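How to Ask Your Local Court for a Criminal Case File (and Read What You Get)

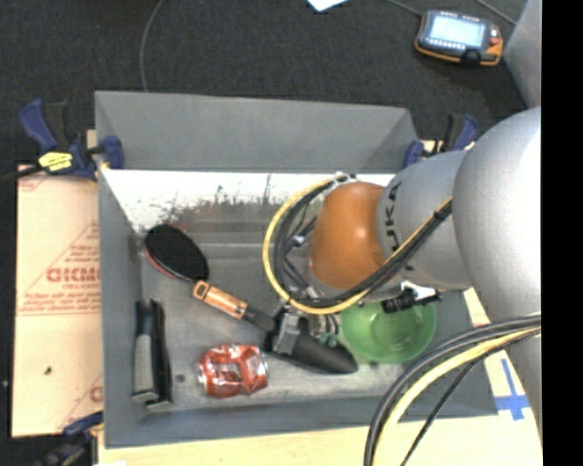 Before you start

I've been helping people dig court papers out of registries for a good while now, first at a little weekly paper and these days mostly for neighbours, students and the odd family who saw something awful on the news and want to know what was really said in the courtroom. If that's you, put the kettle on, because the process is slower than it ought to be, but it's well within reach of an ordinary person with a bit of patience and a working pen.

Rules differ from place to place, so treat what follows as the general shape of the thing and check the details with your own registry. I live in Vodmont, and our courthouse does a few things its own way (they still stamp everything in purple, bless them).

Step 1: Work out which court has the file

A serious charge usually starts in a lower court and moves up. If you read about a first appearance last week, the file is very likely still sitting downstairs. If it has gone to trial, it will have moved, and it may well have picked up a new number on the way. Ring the lower court first and ask whether the matter has been committed. They'll generally tell you over the phone, and they'll often give you the new number too if you ask nicely.

Step 2: Gather what you know

You'll want as much of this as you can find:

The accused person's full name, with the spelling used in court
The file number, if a news story or court list gives it
The month of the last hearing
The charge, even in rough words

Spelling matters more than you'd think. I once spent a whole morning searching for a Psaras with one R when the man was a Psarras with two, and it was Gerasimos Psarras himself, a retired clerk and no relation, who leaned over the counter and put me right. I've double-checked every surname since.

Step 3: Check for a publication ban

Please don't skip this one. Courts can restrict what may be published about a victim, a witness or a young person, and sometimes about the whole hearing. You may be allowed to read a document and still not be allowed to share a word of it, and that includes your own social media and the neighbourhood group chat. Ask the clerk straight out, "Is there any ban or suppression order on this file?" and write down the answer with the time you asked.

Step 4: Fill in the request form

Most registries have a form for people who aren't a party to the case. Ours is two sides of paper and the second side is the one that trips everybody up, where it wants your reason for access. You don't need to write an essay. "I wish to read the charge sheet and the sentencing remarks in this matter" is perfectly good. Name the documents you want. A request for "everything" tends to land at the bottom of the pile, whereas a request for 3 named documents might be ready by the time you've had lunch.

Ask about copying fees before anyone goes near the photocopier! The file from the Clemau warehouse arson ran to 293 pages, and I'd have paid for every one of them if Amber Furnival at the front counter hadn't asked whether I truly needed all the telephone records. I did not. I needed 7 pages, and I've been fond of Amber ever since.

Step 5: Read it in the right order

Start with the charge sheet or indictment, so you know exactly what the person is accused of. Then go to the agreed facts, if there are any, and then to the judge's reasons. Leave the lawyers' submissions until last. They're arguments, each pulling its own way, and it's easy to come away thinking a claim was proven when it was only made.

Keep a sheet of paper beside you with two columns, one for what was alleged and one for what the court found. It sounds fussy, I know, but you'll be glad of it when you're tired and it all starts to blur together.

Step 6: If you're refused

Ask for the refusal in writing, with the rule it relies on. Quite often it's only that the matter is before the court that day and the file is upstairs with the judge, in which case try again after 4 p.m. If it's a proper refusal you can usually apply to a judge for access, and the registry will have a form for that as well.

A word about sad files

Some of these are hard going. Victim impact statements in particular can stay with you, and photographs more so. You're allowed to stop, and you're allowed to ask that exhibits be left out of your bundle. I ask for that nearly every time now.

Our registry closes its counter over lunch and keeps shorter hours in June, so ring before you drive in.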